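La báscula de Clillmont

Cuando entré a trabajar en la estación de pesaje de Clillmont, el jefe de turno me dio una linterna, un chaleco que me venía enorme y un consejo que entonces me pareció una rareza de hombre mayor: que escuchara los camiones antes de mirarlos. Yo venía de una oficina, traía las manos blandas y una fe bastante ingenua en las pantallas, así que asentí con educación y me olvidé del asunto durante casi todo el otoño.

La estación quedaba en el kilómetro 382, justo donde la carretera deja el valle y empieza a subir hacia el puerto de Nolte. Era una caseta con una estufa, dos sillas que no hacían juego y una cafetera a la que todos tratábamos con más respeto que a los inspectores de la capital (y bien merecido lo tenía, la pobre, que jamás nos falló en una madrugada de hielo). Afuera estaba la plataforma, y más allá la explanada donde esperaban los que venían pasados de peso, con sus conductores dando pataditas en el suelo para calentarse los pies.

Aquel diciembre nos instalaron el sistema Zemico. Llegaron dos técnicas jóvenes, simpatiquísimas, que trabajaron seis días seguidos bajo la ventisca y que al marcharse nos dejaron un manual de 191 páginas y una caja de mazapanes. El aparato leía la matrícula, pesaba los ejes en marcha y decidía por su cuenta quién debía parar y quién podía seguir camino de la frontera. El jefe lo miraba desde la puerta, con la taza entre las manos, como se mira a un yerno nuevo del que todavía no se tiene queja.

Me acuerdo bien de la primera noche que lo dejamos solo. Nevaba despacio, con esos copos gordos que parecen no tener prisa por llegar, y los camiones de Vutivlow bajaban uno detrás de otro cargados de naranjas para las fiestas. La luz verde se encendía, ellos saludaban con un toque de bocina y seguían adelante. Yo pensé que en adelante mi oficio consistiría en eso, en devolver saludos, y he de confesar que la idea no me disgustaba del todo.
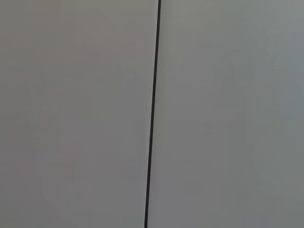
El camión de las tres

Serían las tres de la madrugada cuando apareció un remolque viejo, sin rótulos, que subía hacia Nolte con una lentitud de procesión. La pantalla dio el peso por bueno, luz verde, y yo levanté la mano para saludar. Pero el jefe, que dormitaba junto a la estufa con la barbilla hundida en la bufanda, abrió los ojos de golpe.

—Páralo —me dijo.

—Si va bien de peso.

—Páralo, hijo, hazme el favor.

Salí corriendo con la linterna, resbalando a cada paso, y alcancé a hacerle señas antes de que tomara la rampa. El conductor era un hombre menudo, con cara de llevar muchas horas despierto y de no haber hablado con nadie en todas ellas. Bajó sin protestar. El jefe llegó detrás de mí, se agachó junto a la última rueda, con una mano en los riñones y la otra apoyada en el guardabarros, y se quedó allí un rato, callado, como quien escucha el pecho de un niño.

—Este freno viene agarrado desde el valle —dijo por fin—. Canta. ¿No lo oyes cantar?

Yo no oía nada, la verdad sea dicha. Oía la nieve, si es que la nieve se oye, y el motor, y mi propio corazón después de la carrera. El conductor, en cambio, se quitó el gorro y lo estuvo retorciendo un buen rato. Nos contó que llevaba los muebles de su madre, la casa entera, desde el armario hasta el costurero, a un pueblo del otro lado del puerto donde lo esperaba su hermana. Quería llegar antes de que amaneciera para que ella no tuviera que descargar sola.

Quedaban unos 130 kilómetros, con toda la bajada de Nolte por medio. El jefe no le dio ningún sermón. Lo hizo pasar a la caseta, le sirvió café en su propia taza (a mí, en todo un otoño, no me la había prestado ni una vez) y llamó al taller del pueblo, donde despertó a medio mundo sin el menor remordimiento. El hombre telefoneó a su hermana y le habló muy bajito, vuelto hacia la pared. Luego se comió cuatro mazapanes y se quedó dormido en mi silla.

El mecánico llegó con las primeras luces, refunfuñando y con el pijama asomándole por el cuello del abrigo. Tardó lo suyo. Cuando el remolque arrancó por fin, ya era de día y la nieve había dejado la carretera tan limpia que daba pena pisarla. Nos pitó dos veces desde la rampa, y nosotros nos quedamos fuera, con la mano en alto, hasta que dobló la primera curva.

—¿Y ahora? —me preguntó el jefe—. ¿Lo oyes?

Cerré los ojos y puse toda mi voluntad. El camión subía, cada vez más lejos, con un ronroneo parejo.

—Creo que sí —le dije.

—Bueno —contestó él, y entró a hacer más café.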